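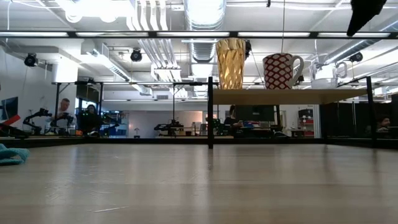
Anyone else cellaring the Hutapea barleywine?

Posted by renville_rob
So I finally opened my second bottle of the Hutapea last night, the one that had been sitting in the basement next to the Christmas boxes since July, and oh my goodness, what a difference. Fresh, it was all hot toffee and orange peel and I couldn't finish my pour. Now it's figs and brown bread and a little bit of soy sauce (the good kind!), and I sat there with it until way past my bedtime. I have two left. Do I drink them this winter or forget about them for a while?

Posted by KhairulGoh
Drink them, my friend. I bought a whole case from the shop in Renville, paid 15 a bottle, and told myself I'd open one every year like a grown-up. The third one already tasted like wet cardboard to me. Lovely beer, but it doesn't have the legs people say it does, and I'd hate for you to find that out the sad way.

Posted by maltmama
Oh, I have to disagree with Khairul, and I say that with love, because he's steered me right on plenty of stouts. Where was your case stored? Mine live in a closet that stays under 70 all summer and the oldest one I've opened was the best of the bunch, all sherry and dates. My sister, who hates everything I bring over, asked for a second glass.

Posted by KhairulGoh
Garage. Yes, I know. Go ahead and yell at me.

Posted by QuangO
No yelling from me, I lost a shelf of Tuvmont saisons in a garage. But I do think it's partly the batch. The first Hutapea was bottled with a lot more carbonation, and the later one with the gold cap seems flatter and sweeter. Check your caps, Rob, and if they're gold I'd go sooner.
Quang Ông

Posted by renville_rob
One of each, wouldn't you know it! Gold one gets opened for my brother's visit, then, and the other goes back down with the Christmas boxes.

Posted by maltmama
Perfect plan. And let it warm up a good 25 minutes before you pour, it's so shy when it's cold. Has anybody tried the Umby version with the cherries yet? I keep picking it up and putting it back.

Posted by KhairulGoh
Put it back again. Cough syrup.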